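Explore > Food Facts > Is It True?

We use cookies to remember your settings. Accept all | Manage choices

Is the story about the croissant true?

You may have heard this one. Long ago, an army was trying to capture the city of Vienna, in Austria. The soldiers dug a tunnel under the walls at night. Bakers were already awake making bread, and they heard the digging and raised the alarm. The city was saved! To celebrate, the bakers made a roll in the shape of a crescent moon, the symbol on the enemy's flag.

It's a great story. Should you believe it?

Let's poke it a little. The battle in the story usually gets the date 1683. If bakers had really saved a whole city, you'd expect somebody to write it down that year. Historians have looked, and the tale about the roll only shows up much later. Some people also tell it about a different city, Budapest, and a different battle. When a story can't decide where it happened, be suspicious.

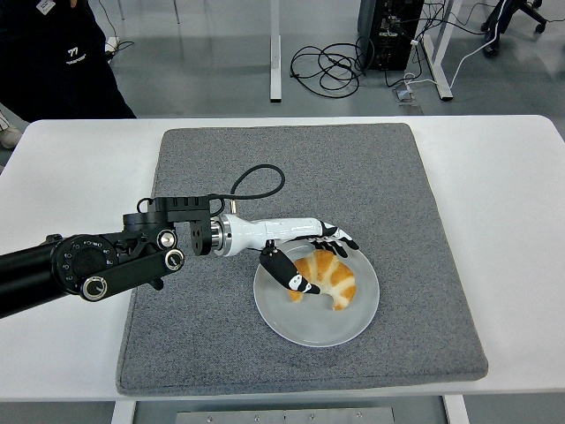
A croissant on a plate. The curved shape is what all the arguing is about.

There's another problem. People in Austria were baking curved rolls called kipferl hundreds of years before 1683. So the shape can't have been invented to celebrate that battle. It was already on the breakfast table.

What about Queen Marie Antoinette? She was born in Vienna and moved to France, and plenty of books say she brought the croissant with her. Maybe she did like rolls from home. But good proof is missing, and famous people get credit for all kinds of foods they had nothing to do with.

Here is what we have better evidence for. In the late 1830s a bakery selling Vienna-style baked goods opened in Paris. Parisians liked them, and other bakers copied them. Those early rolls were more like bread. The flaky kind, made by folding butter into dough over and over, came later, and recipes for it turn up in the early 1900s.

Now for the layers. In August a reader from Lestby wrote to us after seeing a bakery sign that said "1,000 layers in every bite." We doubt it. Each time you fold dough in three, you get three times as many butter layers. Fold it three times and one layer of butter becomes 27. A baker could keep folding, but the butter gets so thin that it blends into the dough, and then the layers disappear. The sign was bragging. 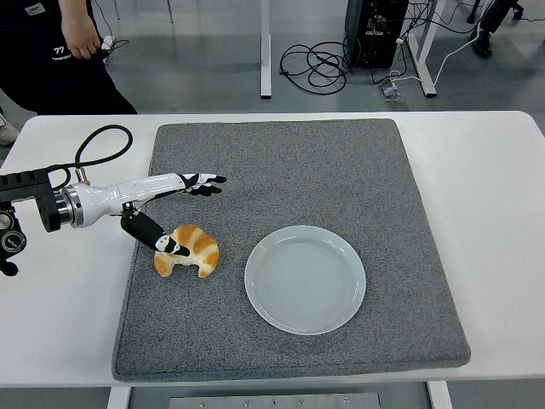 Croissant and plate. Not every croissant is curved, and plenty of bakeries sell straight ones.

You might also hear that straight croissants always have butter and curved ones never do. In France that is often a useful clue, but it isn't a law. Read the label or ask the baker.

Next time somebody tells you where a food came from, try asking: Who wrote it down first? How long after it happened? Does anyone tell it differently?

Last updated 15 November 2025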